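Ladefoged Community Radio
Live Room Sessions: progress report to the Broltulen Fund

Period covered: the second half of the grant, up to the end of September
Prepared by: Edivaldo Aguiar, music programmer

Where we are

The grant pays for a run of live acoustic sessions recorded at the station, broadcast on the Carov evening show and then collected on a compilation album. At the time of the last report we had the room treated and the first few acts booked. Recording is now finished. All the sessions have been broadcast once and most have been repeated in the Sunday-morning slot's replacement, the late show, which starts at 10 p.m.

The album has been mixed and is with the mastering engineer. We had hoped to have it back by now. He found a hum on one of the vocal channels in the Plukden session and asked for the raw tracks, which took us a while to find because they had been saved under the support act's name. He has them now.

Recording

The live room works better than we expected for voices and worse for drums. The panels we put up with the first instalment took out most of the slap from the back wall, but anything with a kick drum still booms. From the fourth act onwards we asked drummers to bring brushes or a cajon. One band preferred to play without their drummer, and that session has had more requests for a repeat than any other.

We changed the way we run the evenings. At the start we recorded each act straight through, as it went out. After two sets with retakes in the middle of a live programme we moved to recording in the afternoon and broadcasting the same night. Presenters like this less, as they miss the talk between songs, so we now record the interview live by phone or in the small studio and drop the songs in around it. It sounds natural enough on air.

Each act gets three songs on air, one of which has to be a cover or a song they have not released. This was in our original application and I would keep it. The covers have given the album its character. Several acts chose songs by other local writers without being asked to.

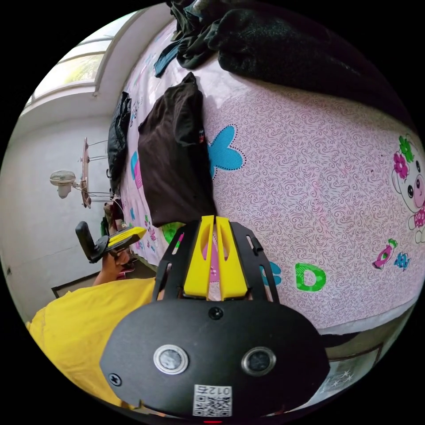 On the bedspread side, with the yellow fingers upright.

Playlists and airplay

The second aim of the grant was to widen what we play in the daytime. In our application we said the daytime list was too short and repeated too often, and that presenters had very little say in it. The list then held 500 tracks. It now holds 552, which is a smaller rise than we wanted. The reason is that we also took a lot out. Presenters went through the old list and removed songs they thought had been played to death, and there was more agreement about those than I had expected.

Presenters now have two free choices an hour between breakfast and the evening show. Take-up is mixed. The afternoon presenters use both nearly every hour. Breakfast rarely uses either, partly because the programme is tightly timed around news and travel. I have not pushed this. If we want breakfast to change we should shorten the travel bulletin, and that is a decision for the station manager.

Session recordings go into the daytime list once they have been broadcast in full. They turn up about as often as a new release would. We have had a few complaints from listeners that the live versions are quieter than the records on either side, and they are right. Levels were corrected on the later sessions and we are working back through the earlier ones.
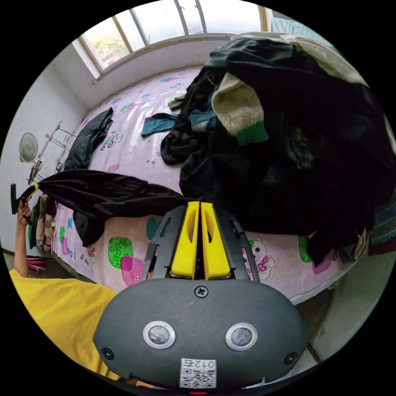
A yellow sleeve at the left, with the bed beyond.

The album

The album will have one song from each act. Choosing was left to the acts themselves, with the condition that we would step in if two picked the same song or if a recording was not good enough to use. We stepped in once, over a guitar that had drifted out of tune in the last verse, and the singer agreed to her second choice.

Permissions are nearly complete. Original songs were simple, as every act signed the form before recording. Cover songs are slower and two are still waiting on a reply. If we have heard nothing by the time the master comes back, we will replace those two with unreleased songs from the same sessions so that the pressing is not held up. Both acts know this and are content with it.

We plan to sell the CD at the station, at the two record shops that took our last one, and at the launch concert. The download will go up on the same day. Proceeds go to the cost of the next series, as agreed.

Spending

We are within budget overall. Room treatment came in under the estimate and engineering went over it, mostly through the extra afternoon hours. I moved the saving across to cover this, which your office approved by email. Artist fees were paid in full at the agreed rate. One act asked for its fee to be passed to its rehearsal space and we did that.

Nothing has yet been spent from the pressing line. The quote we hold is roughly what we budgeted, though it will lapse before long and may need to be renewed.

Problems still open

The Plukden hum, as above. If it can't be cleaned up we will use their second song, where that channel was not in use.

The piano. It was tuned at the start of the series and has slipped again. We would like to pay for another tuning from what remains in the equipment line, and ask for your agreement to this.

The archive. Session files are on three separate drives and the naming is poor. One of our engineers has begun putting them in order, and I have asked that no new recordings be made until there is a single folder for each act.

Next steps

Approve the master. Settle the two cover permissions or swap the songs. Send the sleeve to print; the artwork is done except for the list of players, which I am checking with each act. Book the launch concert, for which the hall has offered us a choice of evenings. A final report with full accounts will follow once the album is on sale.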